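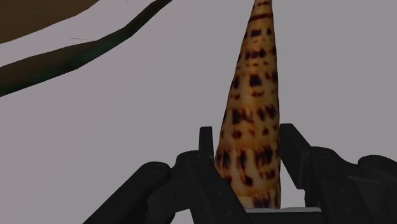

Datasets > Local politics > Trumolness

Overview Files Versions Discussion

Trumolness: candidate mailers and radio spots from Verbeke

Hi! I'm Barış Soylu, and I put this together after one too many evenings trying to remember which county commission candidate had promised to fix the drainage on my side of town (two of them had, in nearly the same words). It's a collection of printed campaign mailers from local races in Verbeke, plus transcripts of the radio spots that ran alongside them. Abundio Zavala did most of the radio listening and deserves a medal for it.

What's in it

545 mailers, both sides, as text. Almost 200 radio spots, transcribed by hand. Between them they cover 15 races, from school board up to county commission. No statewide races at all, so please don't write to me about the governor.

mailers.csv has one row per mailer
spots.csv has one row per radio spot
races.csv ties both of them to a race and a district

The column you'll want most is race_id. If a mailer attacks one candidate and never names the one who paid for it, race_id still points to the race, and paid_by has whatever the small print said, typos included. I left the typos alone on purpose! Some of those groups spell their own name differently from one mailing to the next, and that's half the fun if you're into campaign finance.

How the text was made

Mailers went through Cudel, a little script of mine that straightens a scan, pulls out the words and flags anything it isn't sure about. Then I read every flagged line against the paper.

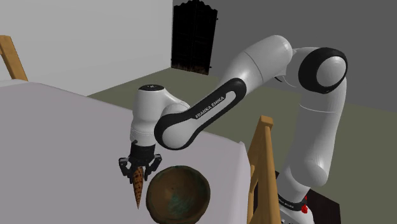
Candidate names gave me the most trouble, mainly the big ones on the front of a mailer. Designers love to set them at an angle, white on a dark stripe, and Cudel would either skip the whole stripe or hand me alphabet soup. It's the same kind of lettering as FRANKA EMIKA on the arm there, white on the black panel and running diagonally, easy for a person to read and miserable for my script. So anything slanted got typed in by hand, and those rows have hand_typed set to yes. All caps stay all caps.

Radio spots are simpler. Abundio typed what he heard, with [music] and [unclear] where needed. The speed-read disclaimers at the end are in their own column, and if you've ever tried to type one of those up you'll know why he asked for a break in April.

Things to watch out for

Mailers came from people who'd kept them, so the north end of the county (where I know everybody) is overrepresented. Don't use the counts to say who mailed more. There are 3 races with mailers and no radio at all. Home addresses and personal phone numbers are blanked out; campaign office numbers are still in.

Changes

16 September 2025: fixed the swapped district numbers in races.csv, added the Plevidora school board mailers, renamed sponsor to paid_by.

If you find a mistake, open a thread under Discussion and give me the row number. Shoeboxes of old mailers are very welcome too, especially from the south end.

15 shares 3 comments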